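Egan Lane Community Orchard
Second progress report to the Brasance Fund

Since the last report we have planted trees, lost trees and learned a good deal about rabbits. The headline figure is 144 saplings in the ground, mostly cooking apples, with a row of damsons along the Godell side where the soil is too mean for anything else.

Your grant paid for guards on all of them. The first batch of guards was the cheap sort, and the rabbits treated them as packaging. The replacements are wire mesh and have held up well through the winter. We have moved the difference in cost out of the signage budget, so visitors will have to work out for themselves that they are in an orchard.

Drainage took longer than planned. The contractor's quote assumed a field, and what we have is closer to a shallow pond with ambitions. The new ditch now carries the water down to the Hultovus culvert, and the bottom corner could be walked across in ordinary shoes by March. The final bill came in £800 over the estimate. We covered it from the plant sale, which took some £1,000 on a Saturday when it rained from nine until four.

The pruning classes filled up quickly and we ran 2 of them. Feedback was good, apart from one form which said the biscuits were "adequate". We have noted this under risks.

The tool store is behind schedule. Planning permission arrived in February with a condition about the colour of the roof, and the approved shade of green is made by one supplier who answers the phone on alternate days. We still expect to have the roof on by June. In the meantime the spades are living in the back of my car, along with a smell I can't trace.

We would like to carry the unspent signage money over into the next period and put it towards a second water butt.

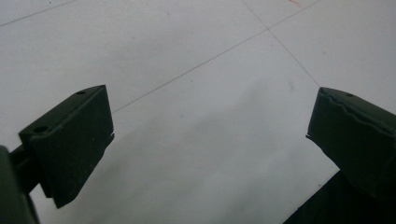 The butt would go behind the tool store, once there is a tool store, and we can send the supplier's quote whenever you want it.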